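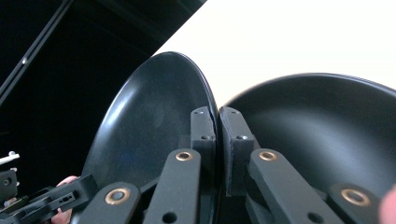

Two round black dishes, rims nearly touching.

Tarno Junior Golf, progress report to the Golestani Fund, 7/21/25

Enrollment stands at 10 players, up from four in the spring. Two can now reach the ninth green without visiting the pond, and one did it on purpose.

We have spent $600 on range balls and the Nulen mats. The mats arrived in green, as promised, and in the wrong size, as usual – replacements are due before the November indoor sessions.

Still open: the van, and a rain date for the Stokico scramble.

Firouzeh Ghorbani, program lead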